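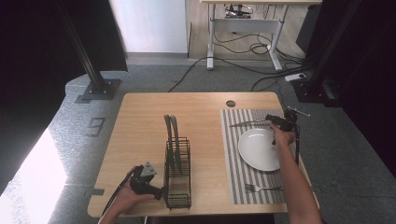 ## Old glass slides and hand-tinted views: cleaning, storing, copying

Updated 9th August

Most boxes of glass slides come down from a loft with decades of dust on them. Leave them in a room you live in for a day before you open the box. Cold glass brought into a warm room mists over, and damp loosens paint and paper tape.

### Handling

- Wash and dry your hands, or wear close-fitting nitrile gloves. Cotton ones slip on glass.
- Hold each slide by its edges, over a folded towel.
- Take out one at a time and put it back before you take the next.
- Cracked slides go in a separate box, lying flat between two pieces of card.

### Cleaning

Blow off loose grit with a rubber bulb blower. Don't use your breath or a can of compressed air. Then go over the cover glass with a soft brush, working from the middle outwards.

If the glass is still grubby, dampen a lint-free cloth with distilled water, wring it out hard and wipe the outer glass only, keeping clear of the tape. Window spray is too harsh, and it creeps under the edges.

Check first that there is a cover glass. Some hand-painted slides never had one, and the colour sits bare on the surface. Those get the blower and nothing else — even a dry brush can lift a sky.

### Tape and labels

Brittle binding tape that still holds is best left alone. If it has come away on one side, tie the slide round with plain cotton tape until you can get it seen to. Never use sticky tape.

Copy out whatever is written on the label or along the bottom of the view before you do anything else, odd spellings included. A misspelt lake or hill can still be the clue to who made the set. Put your own numbers on the envelope in soft pencil, never on the glass.

### Storing

Stand slides on their long edge in acid-free envelopes, with a stiff card divider every 22 slides or so you can lift a section out. I use the Pliltero short box, which takes two rows and can still be carried when full. The Tondov one is cheaper but the lid bows.

Keep the box on a low shelf in an inside room. Lofts, sheds and outside walls are all too damp or too hot.

### Copying

Lay the slide on a light pad with a sheet of opal plastic between, and mask the edges with black card. Switch off the room light and fix the camera square above it. Take one copy of the whole slide with its label showing, then one of the view alone. Name the files by envelope number, for example 302-whole and 302-view.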